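Grip limits belong in the standard

Jérémie Cordier, for the Birness working group on service automation

The draft code of practice released in April devotes 22 clauses to arm speed and only four to grip force on soft goods. In our view the balance is wrong. An operator handling linen needs a recorded force limit for each class of fabric, and a labelled means of checking it. Terry cloth should be a class of its own – its loops can be pulled long before the weave tears.

The working group favours a check after every 200 cycles, recorded by the operator and open to inspection.
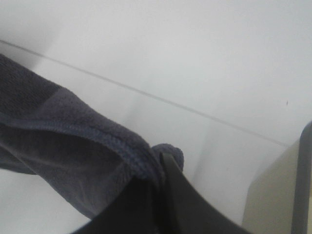
Should small laundries be exempt?

They should follow the same limits, with simpler paperwork. The fabric is no more forgiving in a small centre, and a one-page log would suffice.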